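Why Don't All Plugs Look the Same?

By Tracey Lambert

Pack a suitcase, fly to another country, find your hotel room, and try to charge your tablet. There is a good chance your plug will not fit in the wall. It isn't broken. The wall isn't broken either. You have just met one of the silliest arguments in the history of the world, and it is still going on.

The very first plugs

When electricity first came into people's homes, it came in for one reason: light bulbs. Nobody had toasters or hair dryers or game consoles. So the only place to get electricity was the light socket, usually up on the ceiling.

Then somebody invented the electric iron. Hooray! But where do you plug it in? For a while the answer was: take out the light bulb and screw your iron into the hole. You could have smooth shirts or you could see what you were doing. Picking both took some planning.

People soon got tired of ironing in the dark, and inventors went to work on sockets that could go in the wall. In America, a man came up with a plug with two prongs that you could push in and pull out. In Britain they came up with something else. So did the Germans, the Italians, the Swiss and the Australians. They didn't call each other up to compare notes. Why would they? Hardly anyone carried a lamp on vacation.

Can't we just pick one?

Grown-ups have tried. Experts from many countries sat down and designed a plug that everybody could share. It was a perfectly good plug. Then they all went home, looked at the millions of sockets already in their walls, and thought about how much it would cost to tear them out. Most of them decided their old plugs were fine after all.

You would probably do the same. Imagine your teacher says everyone in class must have the same shoes, and they can't be yours.

What's different besides the shape?

Electricity needs a push to move through a wire. We measure that push in volts. In the United States, the wall gives a push of 120 volts. In most of Europe it is 230 volts, nearly twice as much.

Some gadgets don't mind. Look at the tiny print on a phone charger (borrow a magnifying glass, or a grandparent's spectacles) and you may find "100–240V." That charger is easygoing and will take what it is given. A hair dryer is usually fussier. My neighbor Phyllis Rowbotham once took hers to Portugal, and came home with an interesting smell in her suitcase and the same wet hair she left with.

So an adapter changes the shape of a plug, but it doesn't change the push. To change the push you need a different gadget, called a converter. It is heavier, and costs more, and someone always forgets to pack it.

Sockets that try to please everybody

Some clever sockets have openings that take several kinds of plug. You'll find them in airports, in hotels, and on some power strips. They look a little surprised, as if a lot of plugs had turned up at once. 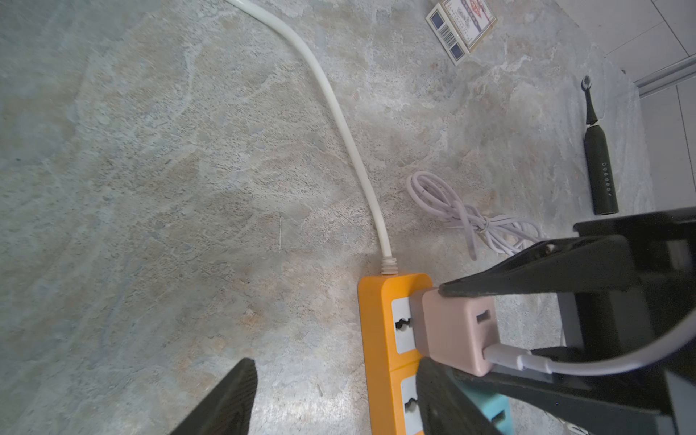

A power strip with multi-standard sockets and a pink USB charger plugged in.

The small slot on a USB charger is a different story. It has the same shape in Peru as it has in Poland, so your cable will fit wherever you go. It is only the part that meets the wall that people can't agree on.

Try this

With a grown-up, look up the plugs used in 9 different countries and draw the holes of each socket. Look only, please. Never poke anything into a real one. Then see which ones look like faces. Denmark's is smiling.

Words to know

Volt: a measure of how hard electricity is pushed.
Adapter: a gadget that lets a plug fit a differently shaped socket.
Converter: a gadget that changes the voltage.
Prong: one of the metal bits that stick out of a plug.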